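Table Attendant, Part-Time (Tea Room and Reading Room)

Westerberg is hiring a part-time attendant for its tea room and reading room at the Pileck building. The shift starts at 7 in the morning and covers setting up, clearing and restocking the long table.

Most of the work is at that table. You will wipe it down, put out bottled drinks, dust the carved piece and the small figurines, and move the wood board when it needs cleaning underneath. The large potted plant also gets checked every shift. 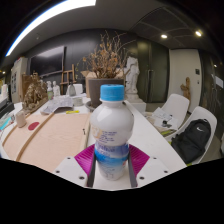 Photo: Westerberg / Jilutlow Studio

The table stays in use all morning, so bottles have to be cleared and the surface kept tidy while guests are seated. Everything goes back to its usual place before you leave.

Duties also include washing cups and trays, sweeping the floor and writing down what is running low. Orders are placed through Wirnodik. We will show you how the system works.

You should be able to lift 70 pounds with a second person, handle breakable items with care and stand for most of a shift. Experience in a cafe or in housekeeping is useful but not required. Training takes 2 weeks and is paid.

We are filling one position, starting in November. To apply, send a short letter and your work history to the Westerberg front office and put "Table Attendant" in the subject line.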